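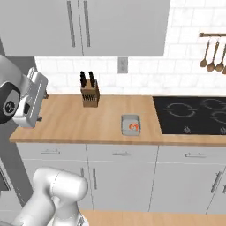 How often should I oil a wooden countertop?
Once a week for the first month, then once a month for the rest of the first year. After that, most kitchens need it two or three times a year. Oil the area by the sink more often than the rest, as it gets wiped the most.

How can I tell when the wood needs oil?
Put a few drops of water on the surface. If they sit up in beads, the top is fine. If they spread out and the wood goes dark under them, it needs a coat.

Which oil do you use?
Tops from our Jelville workshop leave with three coats of Letholm oil, and we sell the same oil in a 485 ml can at the counter and by mail. Other hardwax or drying oils will work too, but don't put one on top of another without sanding first. Don't use olive oil or other cooking oils. They go sticky and start to smell.

How much oil will I need?
One can covers a run 3000 mm long with enough left over for touch-ups. Put it on thin. Wipe off whatever hasn't soaked in after 30 minutes, or it will dry tacky.

How long before I can use the counter again?
Leave it overnight. You can put light things back the next morning. Keep standing water off it for another few days.

What do I do with the oily rags?
Lay them out flat outdoors until they are stiff, or soak them in water and put them in a metal can with a lid. Rags left in a pile can heat up and catch fire without any flame near them.

Can I put a hot pan on it?
Use a trivet. A pan straight off the burner will leave a black ring, and the only cure is sanding.

Can I cut on it?
You can, but the marks will show. Most customers use a board. Light knife marks sand out with 180 grit and then 240, going with the grain.

There is a black stain near the faucet. Will it come out?
Usually. Black stains come from water and iron, often a steel can or a cast iron pan left in a puddle. Sand the spot lightly first. If it is still there, oxalic acid wood bleach will take it out. Wear gloves, follow the label, rinse well and let the wood dry for two days before you oil it.

My top has a small gap at the joint. Is that a fault?
Wood shrinks in dry winter air, and a hairline gap at a joint is normal. If you can slide a credit card into it, send us a picture. Zoltán Pap looks at all the repair requests and will write back with a price or a fix you can do at home.

Do you refinish tops made by other shops?
Yes, if they are solid wood. We can't sand veneer. We cover Jelville and Osside, and for jobs farther out we charge for the drive. A full sand and oil takes around 11 hours of work spread over two days.

Do I need to empty the kitchen first?
Clear the counters and the top drawers. We bring plastic sheeting for the cabinets and floor.

When are you closed?
The workshop shuts for the last two weeks of September. Oil orders placed then go out when we reopen.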